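Divgate Line 2 automation: frequently asked questions

Last updated 14/05/2020. Maintained by Najwa Tannous, operations. Send corrections to the floor desk.

What is being automated?

Handling steps at the frame and small goods benches: picking up, turning, placing, and opening or closing clips. Packing, labeling and final inspection remain manual. The Jandale building is not included in this phase.

Will anyone lose their job?

No positions are being removed under the current plan, which runs through August. Bench staff on Line 2 move to one of two roles: cell operator or finishing. Pay grade stays the same in both. Plans past August have not been approved and are not covered on this page.

What does a cell operator do?

Loads the table, starts the task from the cell laptop, watches the run, and clears faults. The operator also records the reason for each stop. Stop reasons are used to adjust the task and are not used in performance reviews.

How long is the training?

2 shifts in the cell with a trainer, then a written check. Staff who have already used the Shboul software can skip the first shift. Training is paid at the normal rate and counts toward hours.

Can I decline the operator role?

Yes. Tell your lead before training starts and you will be placed in finishing. You can ask to switch later - requests are handled in the order received.

How fast is it compared with manual work?

Slower at present. The manual target for the frame bench is 610 units per shift. The cell target is 407. The lower figure was used when the new schedule was drawn up, so finishing staff should not expect to make up the difference.

Why use two arms?

Many items have to be steadied on one side while the other side is worked on. A picture frame with a folding stand is a typical case. One arm can lift it, but turning it over without dragging the stand takes two.

What may be left on the table?

Items belonging to the current task, plus anything the task sheet lists as background. If you are not sure, ask the operator before adding or removing something. Moving an object during a run can cause a stop.

Can I reach in while the arms are stationary?

Only after the operator has pressed pause and confirmed it out loud. A stationary arm may be waiting for its next step. This applies to leads and visitors as well.

Do the cameras record people?

The wrist cameras are aimed at the grippers and the work. The overhead view covers the tabletop and may catch hands and sleeves. Recordings are kept for 100 days on the Gaklow server and then deleted. Access is limited to operations and the two trainers.

What happens when a grip fails?

The operator pauses the cell, resets the item by hand and restarts from the last completed step. Three failures on the same item end the task, and the item goes to the manual bench. Do not raise the grip force yourself.

Who do I contact about scheduling?

Your lead first, then Najwa Tannous. Questions about breaks and shift swaps go through the usual form, which has not changed.

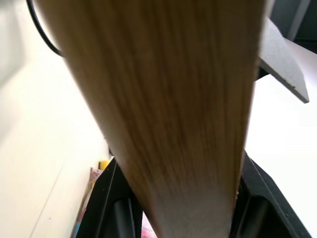
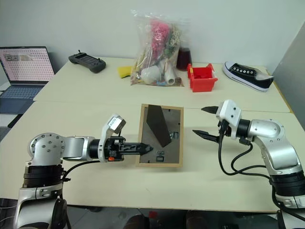

First image: long wooden board between the gripper fingers. Second image: both arms at a picture frame lying face-down.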